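Janley Penguin Bedding in Bright Pink

Penguins with bows! We've been waiting for this print since the first drawings came back from Gashaw, and it's every bit as cheerful as we hoped. The Janley is a bright pink bedding set covered in penguins, little white bows and big snowy dots, and it looks lovely heaped up with other patterns on an unmade bed.

Sosina Birhane drew the penguins tumbling about at different angles, so there's no right way up and you can put the cover on in a hurry (we do). The cotton is a 200 thread count, soft from the first night and happy in the machine week after week. 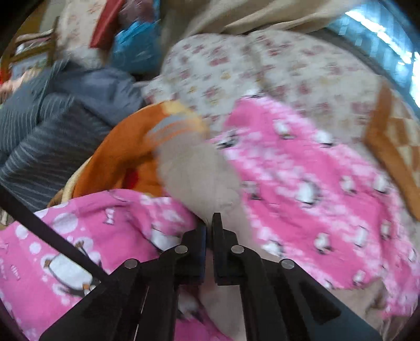

Janley in bright pink, with penguins, bows and white dots.

The single set is a duvet cover and one pillowcase; the double comes with 2 pillowcases. Both duvet covers fasten with poppers along the bottom edge. Wash at up to 40 degrees, inside out, and line dry if you've got the space. A cool iron is fine, though ours never sees one.

Spare pillowcases are sold separately, and Yasmine Kabbaj in our Palteno shop has fabric swatches if you'd like to feel it first. Allow seven days for delivery, or 20 in December. Returns are free if it's still in its bag.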